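Die Stille nach der Mail

Als Murdo Farquharson im März aus dem Urlaub kam, hatte er 2,451 Gründe, gleich wieder zu fahren. So viele ungelesene Nachrichten zeigte sein Postfach. Farquharson leitet den Einkauf bei Skurnik, einem Großhändler für Beschläge, und er tat, was er in elf Berufsjahren noch nie getan hatte: Er markierte alles und drückte auf Löschen. Dann holte er sich einen Kaffee und wartete auf den Weltuntergang.

Drei Leute meldeten sich. Einer davon wollte wissen, ob er noch beim Betriebsfest mitgrille.

Seither gilt Farquharson im Haus als Radikaler, und sein Fall wird in der Kantine erzählt wie anderswo die Besteigung der Eigernordwand. Die Geschäftsführung reagierte, wie Geschäftsführungen reagieren, und bestellte eine Beraterin. Catriona Chisholm kam mit einem Rollkoffer und einer Frage: Wer hier liest das eigentlich alles?

Sie ließ die Belegschaft vier Wochen lang Strichlisten führen, auf Papier, was schon für sich genommen zu Unmut führte. Im Schnitt landeten 84 Mails am Tag bei jedem, der einen Schreibtisch hat. Den größten Posten bildeten Nachrichten, in denen sich jemand für eine andere Nachricht bedankte. Auf Platz zwei folgte die Parkplatzfrage.

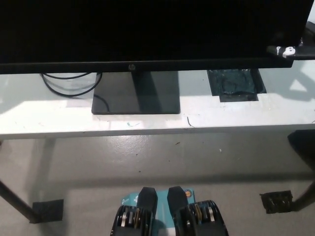 Bildschirm aus: So sieht ein Arbeitsplatz aus, von dem gerade keine Mail ausgeht.

Chisholms Vorschlag war schlicht. Mittwochs wird bis zwölf Uhr nichts verschickt, kein Rundschreiben, kein »kurz zur Info«, kein Daumen nach oben. Wer etwas will, geht hin oder ruft an. Die ersten beiden Mittwoche verliefen – man muss es so sagen – gespenstisch. Im zweiten Stock hörte man die Lüftung. Cameron MacLeish aus der Buchhaltung stellte fest, dass der Kollege, mit dem er seit sechs Jahren über Skontofristen stritt, vier Türen weiter saß und recht nett war.

Am dritten Mittwoch entdeckte der Vertrieb die Funktion »Später senden«. Um Punkt zwölf Uhr gingen 880 Nachrichten auf einmal heraus, und der Server machte eine Pause, die ihm niemand genehmigt hatte.

Man hat nachgebessert. Das verzögerte Senden ist mittwochs jetzt gesperrt, dafür wird mehr telefoniert, worüber sich wiederum das Großraumbüro beschwert. Per Mail, donnerstags. Gregor McIver vom Betriebsrat sammelt die Beschwerden in einem Ordner, den er »Stille« genannt hat.

Farquharson selbst hält von der Regelung wenig. Ihm fehle die Konsequenz, findet er, ein halber Tag sei etwas für Anfänger. Für den Herbst hat er drei Wochen Urlaub beantragt. Die Abwesenheitsnotiz ist schon geschrieben, sie umfasst einen Satz und bittet darum, sich im November noch einmal zu melden, falls es dann noch wichtig ist.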